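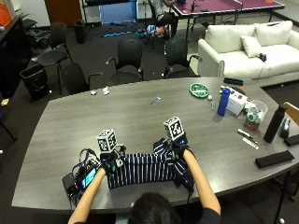 Textile Care Technician, Garment Finishing
Busemier Linen and Uniform Services
Full time, permanent
Location: Wiriya Road plant, second floor
Reports to: Babita Bansal, Finishing Supervisor

Position summary

Busemier launders, inspects and repairs work clothing for hotels, clinics and restaurants. The finishing section receives garments after drying and prepares them for return to the customer. The technician inspects each piece, sorts it by condition, folds or hangs it to the customer's specification and records any defect. The position is open due to an increase in shirt and tunic volume under the Skerov contract.

Duties

Inspect shirts, tunics, aprons and trousers for stains, open seams, missing buttons and worn collars.
Grade each garment as return, rewash, repair or discard, using the section's grading sheet.
Fold shirts to the standard board size, collar up, with no crease across the front placket.
Operate the steam tunnel and the two collar presses after training.
Scan garment tags and resolve mismatches between the tag and the packing list.
Carry out minor repairs by hand: buttons, hems up to four inches, loose pocket corners.
Clean lint screens at the end of each shift and sign the log.

The section processes 1000 garments on a normal day shift. A trained technician handles almost 500 of the mixed shirt and tunic load, and new hires are not measured against that number during the first eight weeks.

Requirements

High school diploma or equivalent.
Ability to stand for most of an eight-hour shift and lift up to 35 pounds.
Good near vision and color discrimination, with or without correction. A short color test is part of the interview.
Ability to read care labels and written work instructions in English.
Basic hand sewing. Candidates without it may be considered if they agree to complete the in-house course.

Preferred

Experience in a commercial laundry, dry cleaner, alterations shop or hotel linen room.
Working knowledge of fiber types and their response to heat — in particular polyester and cotton blends, viscose and elastane.
Familiarity with Esier tag readers or similar handheld scanners.

Schedule and pay

Day shift, 6:30 a.m. to 3:00 p.m., with a 30-minute unpaid lunch and two paid breaks. Overtime is voluntary except in August, when the hotel accounts peak and up to five extra hours per week may be assigned. The starting rate is 778 dollars per week, reviewed after six months. Benefits include health and dental coverage from the first day of the second month, paid leave, work shoes and a laundry allowance.

Training

The first two weeks are spent with Boonsong Kamolrat on grading and folding. Press and steam tunnel training follows — no one operates either machine without a signed training card.

How to apply

Send a resume and the names of two references to Ambros Trummer in the personnel office, or leave a paper application at the front desk between 8:00 a.m. and 4:00 p.m. Quote reference GF-2. Selected applicants will be invited to a 40-minute interview and a paid half-day trial in the section. Applications are reviewed as they arrive and the posting closes when the position is filled.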